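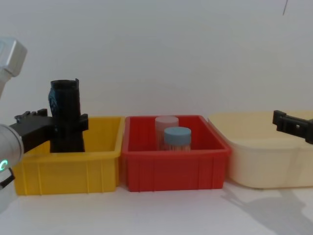

Page last changed: November, 4:40 in the afternoon (N.M.)

Madder, second try, Dolan yarn

Started early, while the building was still cold enough that I kept my coat on over my apron, and I want to get this all down before I forget which skein went where, as I did last time (sorry again to everyone who had to listen to me grumble over that). The short version is that we have a proper warm red on the Dolan wool and a rather nice brick color on the Vesis, and that I would change the way I bring the pot up to heat. The long version follows, with tea stains.

The yarn first. I wound off 268 grams of the Dolan, the two-ply, undyed, and tied each skein in three places with loose figure eights of cotton. Last time I tied them snugly and we got pale rings where the dye couldn't creep in under the ties, and although a couple of you were kind enough to say it looked deliberate, it wasn't. Loose ties this time, loose enough to slide a finger through. I washed the wool in warm water with a drop of the plain dish soap, let it sit until the water had cooled on its own, and then rinsed it in water of the same coolness. I'm still nervous of felting this stuff. It's lovely and soft but it takes offense very easily.

The alum went on overnight. I used 17 grams per hundred of wool, which is a touch more than the Bedunus leaflet asks for, but our last batch seemed hungry and I had the feeling a bit extra would do no harm. Dissolved it in a jug of hot water first and stirred until I couldn't feel any grit at the bottom, then into the big pot, then the wet wool, brought up slowly and held just under a simmer for an hour. Left it in the pot with the lid on and went home to bed, where I lay awake wondering if I'd turned the burner off. I had.

Then the madder. We're on the Bedunus roots now, chopped, and they look quite different from the powder we finished up in the spring, darker and more like tea leaves that have been left in the pocket of a jacket. I soaked them overnight too. The first soaking water comes off a brownish yellow and I poured that into its own bucket and kept it, and I'm so glad I did, as you'll see farther down. The roots then went into an old stocking, knotted, and the stocking into the pot with fresh water.

Water! I used the rain barrel for the first pot and the tap for the second, on purpose, to settle the argument. Tap is redder. I know we've all been repeating that soft water is best for everything, and I've said it myself to visitors with great confidence, but our tap water is hard as nails and the madder seems to adore it. The rain barrel skeins came out more orange, very pretty, like the inside of a ripe apricot, though they aren't what the order wants. I'd like somebody to repeat this with a pinch of chalk in the rain water before I go around changing the wall chart.

Heat is where I need to do better. The Donus burner runs hotter than its dial says, and I looked away to answer the telephone, and when I came back the thermometer had gone well past where I wanted it. I pulled the pot off straight away and set it on the bricks. I can see the effect in that skein if I hold it beside the others by the window: it's browner, duller, a little sad. It has a tag with a knot in it so it can be told apart. It might be perfect for somebody's elbow patches. For the next pot I stood there the entire time like a person minding a baby, kept it barely steaming, and it gave the best red of the lot. 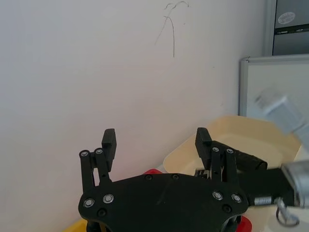
Can I put the wool straight into the madder and leave out the alum?

You can, and it will take some color, but expect a soft peachy tan that fades sooner in sunlight. For red that lasts on a blanket, do the alum first.

Back to the yellow-brown soaking water I'd saved. I had a small skein of the Vesis left from the hat samples, already treated with alum back in the summer and dried, so I wet it out again and dropped it in that bucket with no great hopes, warmed it through and let it be while I ate my sandwich. It came out the brick color I mentioned at the top. I'm very taken with it. I've cut a length for the sample book and written the steps beside it in pencil, and I'd love to know if it happens again with a fresh soaking or if I was simply lucky with that bag of roots.

The stocking of roots still had plenty in it, by the way, so please don't throw it out. It's drying on the rack over the sink. I think there's a good coral left in there and possibly a pink after that, and roots cost what they cost.

For the order itself: they want 2,000 yards in the end, all to match, and I don't believe we should try it in small pots and hope. My feeling is one big bath, tap water, all the yarn in together, and then the skeins turned by hand every few minutes. If we must split it, then we alternate the skeins when weaving so that any difference spreads itself out kindly across the cloth.

Still to do: wash test on the best red, with a scrap of white cotton sewn to it to see if anything rubs off. Light test, half under card, on the south sill. Order more alum. Ask whoever had the small scale to bring it back, as I weighed everything on the kitchen one and had to squint.

Skeins are hanging by the back door and they're dripping, so mind your shoes.

Niamh Madigan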